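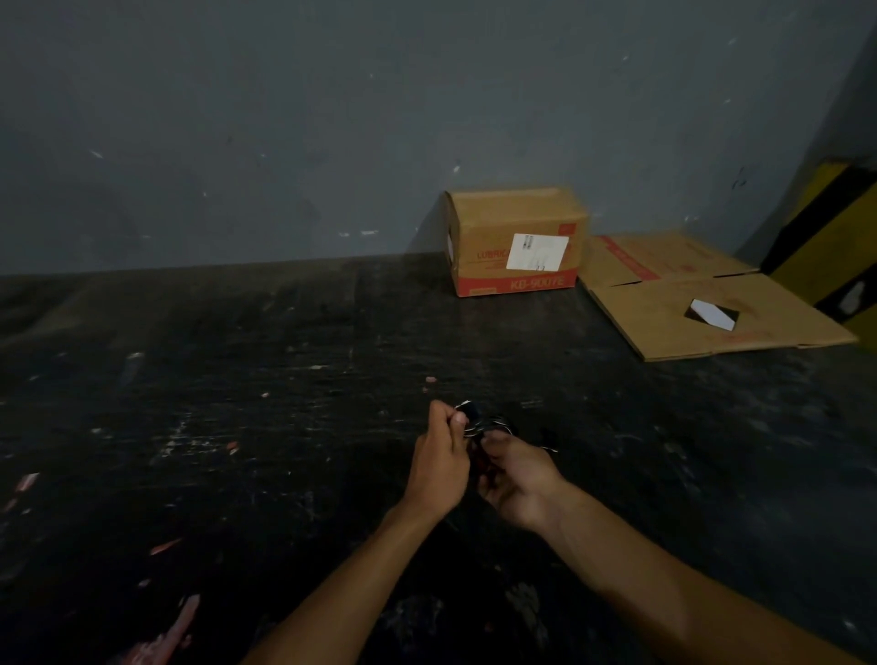 Re: [larkus-users] Consumer lag after partition reassignment

From: Miroslava Pasichnyk
To: larkus-users
Date: 8/22/18

Hagos Woldemariam wrote:
> We moved the orders topic from the old Getov brokers to the new set
> last night. Reassignment finished and all replicas are in sync, but
> one consumer group is sitting on a lag of 655 on partition 7 and it
> does not move. The other partitions drain normally. Restarting the
> consumer makes no difference. Client is the Saber one, default
> settings apart from max.batch, which we have at 374.
>
> Is this the coordinator, or are we looking at a bad segment?

Hagos,

Probably neither. A constant lag on a single partition, with the rest of the group healthy, usually means the consumer is fetching and discarding the same batch. Check the client log at debug level for repeated fetches at the same offset. If you see them, look at the fetch size next.

Saber caps a fetch by bytes as well as by record count, and the byte limit is applied after decompression. Your old brokers were probably recompressing on write, which kept batches small. The new ones store whatever the producer sent. One batch over the limit is enough to stall the partition – the client drops it, logs nothing above debug, and asks again from the same position.

To confirm:

1. Stop the group.
2. Dump the segment containing the committed offset, with headers only.
3. Compare the uncompressed size of the first batch with fetch.bytes in the client config.

If it is larger, raise fetch.bytes on the consumer and start the group again. Don't reset the offset to skip the batch. You would lose every record in it, and for an orders topic I assume that matters.

max.batch is unrelated. I would still drop it to 100 while testing, as the debug output is easier to read.

Bouchra Zerouali posted a patch to this list earlier in August which makes the client return an error in this case. It applies cleanly to the current branch but has not been merged. Hanane Gaber had an objection to the error code it uses, and I don't believe that was settled.

If the batch turns out to be under the limit, post the header dump and the broker log for the period of the move. Please include the index file size too. The Himell tooling from 2012 wrote sparse indexes that the newer brokers read without complaint and then seek to the wrong place, so if any of those segments were carried across I'd want to rule that out.

Miroslava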